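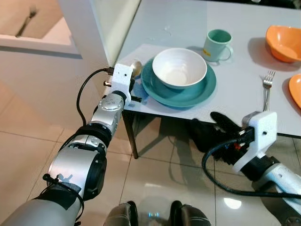
Petronella Shabalala and Yvonne Kettle
Department of Education, Floritz College

3. Credit transfer after a term abroad

We read 2,386 transfer requests filed by third-year exchange students. Most were settled before the students flew home. The rest waited on a course outline from the host university – often a single page – and 14 were still open the following March.

Figure 1. Gripping spoons against a placemat on a countertop with the left arm.
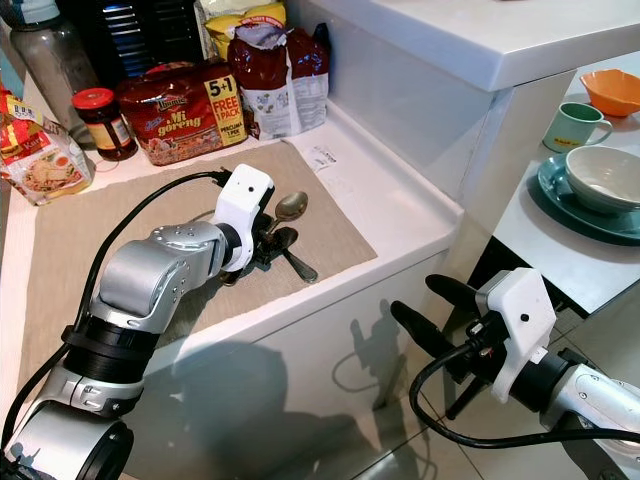
Kirsty Hulme, in a written comment on our draft, objected that open requests say little about lost credit, as many students drop the claim and take an extra course at home. We agree in part. Two of the home departments kept no record of dropped claims, so Table 3 leaves them out and the totals there are lower than in Section 2.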